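Wednesday, December 18, 2024

Teleop demos in sim, Skarari arm, pick and place on the many-sided platform. Trefor Rosser driving, me on the recorder.

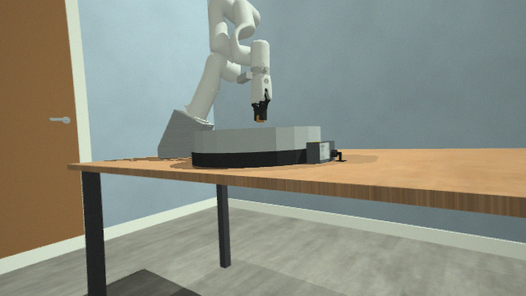

Goal for the day was 100 usable demos of the small part. We have more than 10 on disk that I would train on. The rest of the morning went into fixing the controller mapping.

Mapping first. With the old settings the hand controller moved the wrist in the base frame, so Trefor had to think about which way the base was facing every time he wanted to go left. I switched it to a frame that follows the operator's view. He got used to it in a few tries. Translation scale is now at half. Full scale is fine for the approach, but he kept overshooting on the lift.

Gripper trigger: it was treated as open/closed only. Changed to proportional. Closing is slower, and the part shoots out from between the fingertips less often. When it does, stop the recording and reset. Don't chase the part across the platform. We have a handful of chases from last week in the Watus folder and the policy learned to chase.

Episodes are capped at 600 steps. A clean pick takes well under that. If the driver is still hovering near the cap, mark it bad and go again.

Pauses are still a problem. Trefor stops above the edge of the platform to check depth, and the arm just hangs there with the part in the fingers. Half of each file is nothing moving. I don't want to trim by hand. Wrote a filter that drops steps where neither the wrist nor the gripper changes, then checked 2 files by replaying them. One was fine. The other let go early on replay, so the filter is cutting something it should keep around the release. Left it switched off for now and saved the raw files.

Depth is hard from the one side view because the platform top is nearly edge-on. Added a second view from higher up, in its own window. Trefor says he looks at it only for the last bit of the descent.

Tried guiding by hand on the real arm in the Cemilholm room after lunch, for comparison. Smoother paths, but my arm was in the wrist camera the whole time. Not usable as is.

To do:

- find out why the filter breaks the release
- move start poses around more, they are all too close together
- ask Danzer about the spare controller, the trigger on ours sticks
- rerun the early demos with the new mapping, don't mix old and new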